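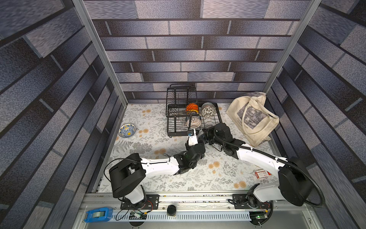
Bence Vass replied under my old post that an arm which misses always to the same side should first get its home position checked, and that the camera comes after. I followed this advice, and it helped only partly, so I open a new topic with the full details.

Right arm misses the bowl edge after I changed the wrist servo

Posted by Rajitha Nanayakkara, October 5, 2024
Category: Two-arm cells, maintenance

Hello all. I take care of a small cell with two arms on one rail, and a dish rack at the back. The arms pick bowls and cups from the mat and put them in the rack. Each wrist has its own small camera, and one more camera is fixed and looks at the whole cell. The controller is a Tarico, with the software that came with it.

In June I changed the wrist servo of the right arm, because the old one was making a grinding noise. After this I did the homing again and saved the new offset. The saved value for the wrist joint is 962. Before the change it was a different number, but I was careless and did not write it down.

Now the right gripper comes down beside the place where it should come. At the front of the mat the error is 2 mm, and I can live with it. Near the rack it becomes bigger, and then one finger touches the edge of the bowl from above and the bowl tips over. The left arm, which I did not touch, has no such problem.

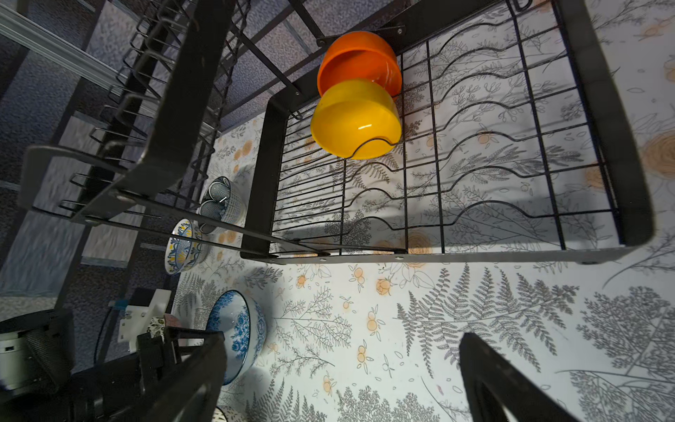
I also want to say what I already tried. I made the homing three times and the value stayed the same. I tightened the screws of the mounting plate. I cleaned the camera lens with a dry cloth. I changed the speed from normal to slow, and the error did not change at all, so I think it is not a matter of vibration.

What I did not do is the hand-eye calibration of the wrist camera. The manual says it is needed only when the camera is removed. I did not remove the camera, I only moved its bracket to the side to reach the servo screws, and then I put it back in the same holes.
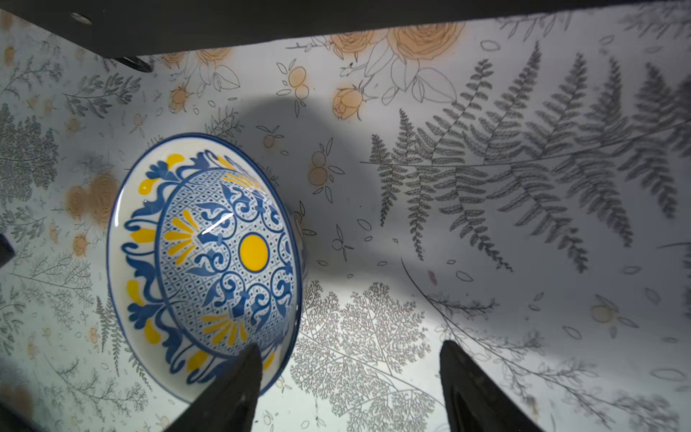 Wrist camera over the blue and yellow bowl, fingers open.

My questions are: must I do the calibration again when the bracket was only moved? And is it normal that the error grows with the distance? Thank you for reading such a long post.

Bence Vass

Yes, you must do it again. The holes in such a bracket are larger than the screws, so "the same holes" does not mean the same angle. A small turn of the bracket makes a direction error, and the farther the target is from the camera, the more you see it.

I would do it in this order:

Switch off the power and move the wrist by hand through its whole range. Feel if the cable pulls at one end. The thick cable on this type of arm is stiff, and after a servo change people often clamp it too short.
Give the cable more loop at the wrist if it pulls.
Push the bracket to one side of its play, always the same side, and tighten it there. Mark the position with a paint pen.
Home the arm, then run the hand-eye calibration with the board laid flat on the mat. Take 34 poses if you have the patience. The minimum in the software is lower, but the result was not stable for me.
Put some of the poses close to the rack. If all of them are at the front of the mat, you will get a good number on the screen and still miss at the back.

Write the offset on a piece of tape and stick it to the rail. I say this as a person who also lost his numbers.

Gazi

just buy new servo, the cheap ones are always bad. I had the same with my Ballov arm and sold it

Sorkard

I agree with Bence about the bracket. One addition: please check also the horn of the new servo. If it was mounted one tooth wrong, homing will hide it in the middle position, but the joint will reach its limit earlier on one side. Compare how far the wrist turns left and right.

Also, for the test use one thing only and put it down at marked places. With many different dishes you can not know if the error comes from the arm or from the detection. Shiny glaze is especially difficult.

Rajitha Nanayakkara

Thank you to everybody. The cable was indeed clamped too short, it pulled when the wrist was turned to the right. The horn was correct. I gave more cable, fixed the bracket to the left side of its play and made the calibration with 34 poses.
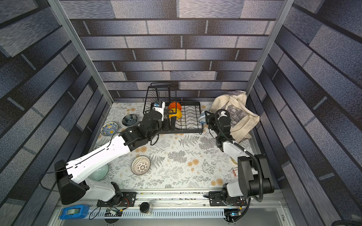
Both arms with a cup, fixed camera.

After this I ran 300 cycles in slow speed and no bowl was tipped by the right arm. At normal speed I still have to test. The offset after the last homing is written on tape, as was recommended. I mark the answer of Bence as accepted.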